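Fenna Hermans asked me for the small habits which keep our bills and our waste low at home, so I write them down, 10/29/19.

**Lamps and plugs.** Put the desk, the television and the phone chargers on one strip with a switch, and turn it off when you go to bed. In our flat in Jovodcombe we used 1,854 kilowatt hours last year, and the year before it was clearly more.

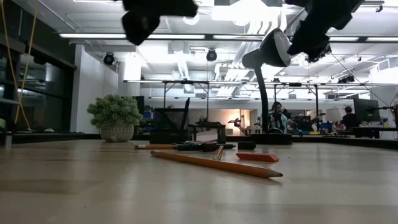 **Heating.** Close the curtains when it gets dark, but don't let them hang over the radiator. Bleed the radiators before the cold months and once more in April. Two degrees less in the bedroom is enough for a start – you get used to it in a week.

**Kettle.** Boil only what you will drink. One mug is 400 ml, so I made a mark on the kettle with nail polish.
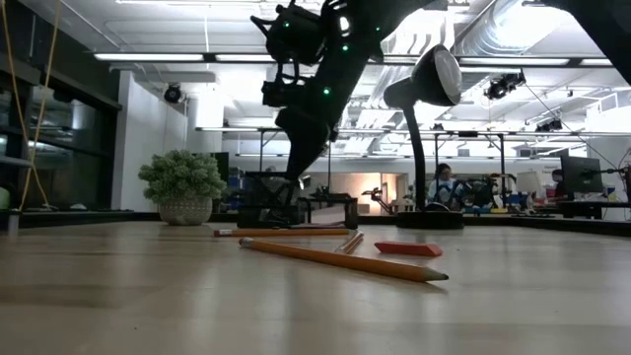

**Meter book.** Read the meter on the same day of every month and write the number in a cheap notebook. My neighbor Teresa Czarnecka kept hers on the phone and lost all of it when the phone broke. I prefer a plain yellow pencil like the ones on the table, as a wrong number is easy to correct. Write the weather beside it too, only a word or two – "frost", "windy" – otherwise January will look like your fault.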